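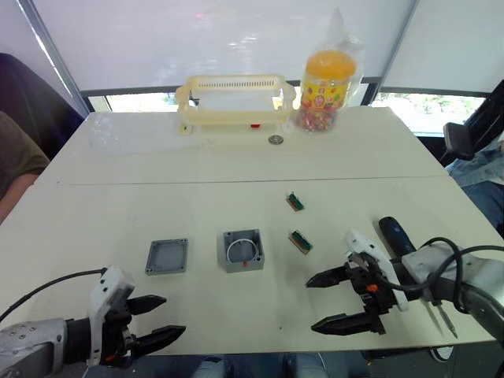

Repairing a kitchen radio: what I learned (thread)

1/ My mother's radio quit in March. It's a Gudard, the small one with the handle. The local shop wanted more to open it than she paid for it, so I took it home.

2/ First thing: look up the model number before you touch a screw. Mine was on a label inside the battery door. Ten minutes of searching got me a service sheet from a collector named Ambros Brunner, who scans them and puts them up for free.

3/ The fault was the volume control. If your radio crackles when you turn the knob, or one spot on the dial goes silent, that's the likely cause. Contact cleaner fixes a lot of them. It didn't fix mine.

4/ A replacement part was $6. Shipping was $5. I ordered two, which was smart, as I ruined the first one with too much heat.

5/ Lay the screws out in the order they came out. I used an egg carton. The long ones go at the bottom of this model and if you swap them you can crack a post.

6/ Somebody asked about tools. Small Phillips driver, plastic pry tool, a basic iron, solder, wick. I paid under $50 for the lot, used.

7/ Unplug it and take the batteries out. If yours runs off the wall and has a transformer inside, read up on that first or hand it to someone who knows. I don't open microwaves or tube sets.

8/ Fitriani Kusuma replied to an earlier post that her library runs a repair night and lends soldering irons. Mine doesn't. Worth a phone call to yours.

9/ Reception was worse after I closed it up. I had pinched the antenna wire under the back cover. Opened it again, moved the wire over, closed it. Fine now.

10/ She has it back on top of the fridge. The dial light is still dead and she says to leave it.

11/ Next is a Latuheru clock radio from a yard sale. The alarm goes off 10 minutes early. If anyone has the service sheet for it, please send me a message.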